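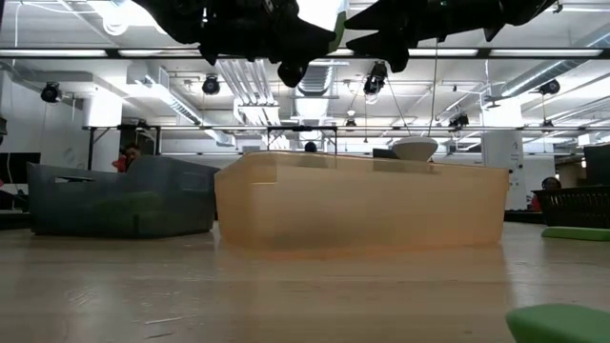 Padix two-arm teleop kit: four months in
Posted Nov 25, 2018

I've put off writing this one up because I kept changing my mind about it. We bought the Padix kit in the winter to teach our arms tidying jobs by demonstration, and it's had a fair bit of use by now (Rosemarie Mühlbauer and I share the driving, and we don't agree on much of what follows).

You get a pair of leader arms, a foot pedal, a wrist camera for each side and the recording software. Ours was $1,599 plus freight. The clamps in the box were fine, the cables were too short, and the printed manual had somebody else's firmware in it. Setup took me an afternoon, most of it spent working out that left and right were swapped in the config file!

Driving it is lovely, though. You hold the leader handles, the arms copy you, and after an hour or so your hands stop arguing with it. I'd used the old Plitidus gloves before this and always came away with sore wrists. These are light, the trigger has a nice bit of spring to it, and the pedal starts and stops a recording without you having to let go of anything.

My gripe is the wrist cameras. Move at normal human speed and you get smear, especially in close, which is a pain when that's the view you're learning from. Turning the exposure down helped once we added a brighter lamp. Rosemarie's answer is to just drive slower, and her demos do look better than mine.

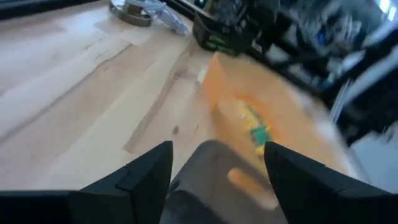
Wrist camera view, moving in on something orange. Plenty of blur.

The software is a mixed bag. Replay is great, labelling is clunky, and trimming the dead seconds off the start of each run means clicking through 2 menus every single time. We've got 2,063 demonstrations saved now, so you can guess how I feel about those menus. It also crashed on me in March when I trialled a borrowed set, and I lost a morning's work, but the current version has behaved itself. 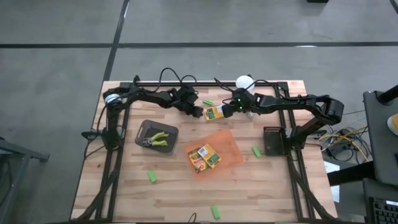

Do you need two people to record a demonstration?
One person can manage both arms with the pedal. A second pair of hands is good for putting things back between runs, and you'll get through a lot more that way.

I did look at the Hagedorn set as well. Nicer handles, colder to hold, and well past our budget. If you only want one arm, the Ilwood single is cheaper and I'd start there. For two arms I'd buy the Padix again, with longer cables in the same order. I'm giving it 8 out of 10, and Rosemarie says that's generous.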